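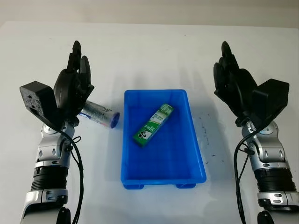
I've been back from Skikia for a fortnight and I still haven't put the suitcase away, so I suppose I'd better write about the bathroom shelf instead!

Before the trip I'd decided to stop buying anything new for the bathroom until I'd used up what was already in there. I'd found four half-empty shampoos, a bag of hotel soaps (the little round ones from Hevilport, which smell of pears) and a body lotion so old that the label had gone see-through. I managed all of October and most of November. The lotion was horrible, by the way. Don't keep lotion.

Then I got to Skikia and completely lost my head in a chemist's. It's the sort with tall wooden drawers and a cat asleep by the till, and I came out with hand cream, two combs and a 400 ml bottle of something green that I think is for feet. My excuse is that the ferry was late and it was raining.

So the rule starts again, with a few changes. Toothpaste doesn't count, as I'm not having that argument with my dentist. Presents don't count either. Everything else has to be finished, and I mean properly finished — bottle upside down overnight, a splash of water in the bottom, the lot.

I've saved enough on bath stuff since summer to pay for the bus to Nepia and back, with a decent lunch in the middle, so I'm hoping to go in January if the weather behaves. There's a chemist's there too, I've been told. I'll be leaving my purse with whoever comes along.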